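Skivham Shared Workshop
Equipment / Automation / Nisbet two-finger gripper kit

Nisbet Gripper Kit
Price to members: 1,585
Price with Dratel controller and power supply: 2,669
Availability: made to order, next batch in May

Overview

The Nisbet is a two-finger gripper supplied as a kit of parts for assembly at home or at a bench in the workshop. It was designed by members of the Skivham automation group for light household objects such as cups, bowls, jars and small boxes. The kit may be fitted to a handle and worked by hand, or mounted on the Avano arm, which is available for hire by members who have completed the induction.

Assembly requires ordinary hand tools. No soldering is needed for the hand-held version. Members building the motorised version must have the wiring inspected before it is first switched on.

What is supplied

Gripper body and cover
Two linkage sets with screws and spacers
Two finger mounts
Four soft finger pads, of which two are spares
Handle and trigger
Printed assembly guide

The Dratel controller, its power supply and the motor are supplied only with the higher-priced set. The Avano mounting plate is sold separately. Batteries are not included with either set.

Specification

Fingers: 2
Load: up to 5 newtons at the fingertips, hand-held version
Operation: trigger, or motor with Dratel controller
Finger pads: replaceable, push fit
Mounting: handle or Avano plate
Guarantee: parts only, from the date of collection

Assembly and adjustment

The linkages should be assembled on a flat surface and left slightly loose until both fingers have been fitted. The screws are then tightened in the order given in the guide. When the trigger is released, both fingers should return to the fully open position without help. If one finger lags behind the other, the screws on that side have been overtightened and should be eased by a quarter turn.

Finger pads are pushed on by hand. Adhesive must not be used, as it prevents the pads from being replaced and is not covered by the guarantee.

Use with household objects

Enamel and metal cups are a suitable first exercise. They have a smooth outer surface, they do not break if dropped, and they may be nested to give a more difficult task once a single cup can be lifted reliably. Glass and china should be left until the builder is familiar with the trigger.
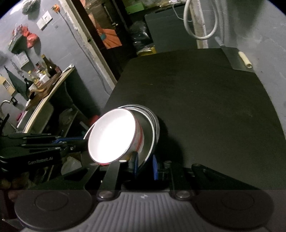
Pads should be wiped with a damp cloth after use and allowed to dry before the gripper is put away. Dust on the pads reduces grip considerably, and solvents will harden them. Replacement pads may be bought singly from the workshop stores.

The linkages do not require oil. Any stiffness that persists after cleaning should be reported to the automation group.

Ordering and support

Orders are placed through the equipment desk and are confirmed in writing. Technical questions concerning the kit should be addressed to Samira Sayegh. Inductions for the Avano arm and wiring inspections are arranged by Marcela Hubáček.

Unopened kits may be returned. Kits on which assembly has begun cannot be accepted, although missing or faulty parts will be replaced without charge.

Related items

Avano mounting plate
Dratel controller, supplied alone
Nisbet finger pads, single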